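Family accommodation at Clondwood: an interview with Alžběta Machala

By Zuzana Štěpánek, Publications Office

The Memley Trust has provided short-stay accommodation for the relatives of hospital patients since 2000. Its largest house, Clondwood, has 30 bedrooms and stands within walking distance of the main hospital entrance. A second and much smaller house at Tulla serves the rehabilitation unit. Alžběta Machala was appointed Head of Family Accommodation two years ago, having previously managed student residences. She spoke to the Publications Office about the work of the two houses, the new booking arrangements and the refurbishment of the bedrooms.

Ms Machala began by describing who stays at Clondwood. Most guests are the parents, partners or adult children of patients who have been admitted a long way from home. Some arrive with a packed case and a date for an operation. Others have come by ambulance or have driven through the night, and have nothing with them at all.

"We took in around 300 families last year," she said. "The average stay is short, but the average hides a great deal. There are people who need one night and a shower, and there are people who are with us from the end of winter until the summer. The house has to suit both, and for a long time I do not think it was planned with the second group in mind."

Asked what she meant by this, Ms Machala pointed to the kitchens. When she took up her post, each floor had one shared kitchen with a single refrigerator. Guests staying for one night rarely used it. Guests staying for several weeks depended on it, and there was often friction over shelf space. Each bedroom now has its own labelled shelf and its own cupboard with a key. The evening meal service, which had been withdrawn some years earlier, has returned on a modest scale, and guests may put their names down until four in the afternoon.

"People forget to eat," she said. "They come back from the ward at nine o'clock and they have had a packet of crisps since breakfast. If there is a covered plate with their room number on it, they will eat it. If they have to go out and find a shop, they will go to bed."

The booking arrangements changed in September. Under the previous system, ward staff telephoned the house and rooms were given out in the order in which calls were received. This favoured wards that were quick to telephone, and relatives of patients admitted at a weekend were often disappointed. Requests are now made on a single form, which may be completed by the ward, the social work team or the family. They are considered twice a day, with distance from home and the seriousness of the patient's condition taken into account. Two rooms are held back each night for emergencies.

Ms Machala acknowledged that the change had not been welcomed everywhere. "Some of the wards had a very good relationship with our front desk and felt that they were losing something. I understand that. A telephone call is quick and it is friendly. But I had families sleeping in chairs when we had a room, and the only reason was that the person on duty did not know us. I could not defend that."

She was asked whether holding back two rooms meant that they sometimes stood unused. She replied that they did, and that she had explained this to the trustees before the policy was adopted. In her view a house of this kind should not expect to be full every night.

The conversation then turned to the bedrooms. The first stage of refurbishment has concentrated on beds, lighting and sound. Guests had complained for years of doors banging in the corridors, and new closers have been fitted throughout the first and second floors. Overhead lights have been supplemented by bedside lamps that can be switched on without getting up. The choice of beds took rather longer.

"We asked former guests to tell us what they remembered about the room," said Ms Machala. "I expected to hear about the mattress, and we did hear about the mattress. But a surprising number wrote that the room had felt like part of the hospital. The walls, the plastic covers that crackled, the metal bed ends. They had spent all day on a ward and then they came back to something that looked like another one."

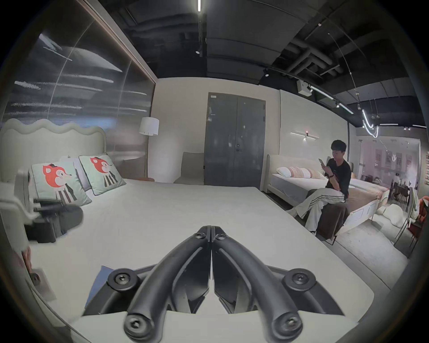 A large bed with a white mattress cover and a cream upholstered headboard.

The Trust looked at a number of options for furnishing the bedrooms, and Ms Machala visited several other providers of family accommodation before making her recommendations. Some had chosen contract furniture of the type used in halls of residence, with which she was already familiar. It is hard-wearing and simple to clean, but she considered that it would repeat the fault that guests had described. Others had furnished their rooms much as a small hotel might. The housekeeping team was consulted at each stage and was firm that any cover must be easy to take off and put back between stays.

"Housekeeping had the deciding vote, and quite right," she said. "I can admire a fabric for five minutes. They have to deal with it every day for years."

Bed linen is washed off site under a contract with Gaete, a regional laundry, and returned in sealed bundles. Guests who stay for longer than a week may choose to change their own beds or to have this done for them. Ms Machala said that this small matter had caused more discussion than almost any other. Some guests dislike having anyone enter the room while they are at the hospital. Others have told staff that coming back to a made bed was the one part of the day that did not depend on them. The question is now put to each guest on arrival and the answer can be altered at any time.

Ms Machala was also asked about charges. The nightly contribution at Clondwood remains voluntary, and an envelope is left in each room with a note explaining how the house is funded. In the last financial year 70 per cent of guests gave something towards the cost of their stay. Reminders are not sent, and staff on the front desk are not told who has contributed.

"There was a proposal to bring in a fixed fee with exemptions," she said. "My difficulty with exemptions is that you have to ask for one. A father whose child is in intensive care should not be filling in a statement of his income at my desk."

On staffing, she reported that the night post at Clondwood, vacant for much of the spring, had been filled on a permanent basis. All staff who deal with guests now receive a day's training with the hospital's bereavement service. Ms Machala had asked for this herself after her first few months in the post. Front desk staff are sometimes the first people to whom a relative speaks after leaving the ward, and several had told her that they did not know what to say. The training does not offer a form of words. It deals mainly with practical matters, such as how a room may be kept for a family that is not ready to clear it, and whom to call at night.

"We do not ask for the key back," she said. "It comes back when it comes back. Sometimes it is posted to us with a letter, and I keep the letters."

The Tulla house presents different questions. Its guests tend to stay longer, and many are learning how to care for a relative who will soon be discharged. A ground-floor room there has been set aside so that a patient and a partner can spend a trial night together before going home, with ward staff on call across the car park. The room has been in steady use. Ms Machala would like to offer a second, but this would require an alteration to the entrance and the cost is not yet known.

Looking to the coming year, she listed the refurbishment of the top floor at Clondwood, a better drying room, and a quiet space for older children, who at present have only the play corner intended for the under-fives. She hopes that teenagers who have stayed in the house will help to plan it. "They will tell me that I have chosen the wrong chairs," she said, "and I would like to know before I pay for them."

An open afternoon for hospital staff will be held at Clondwood on 30th October, from two until five. Members of the accommodation team will be present to explain the booking form, and visitors may see the refurbished floors. Staff who are unable to attend may request copies of the form from the front desk at either house.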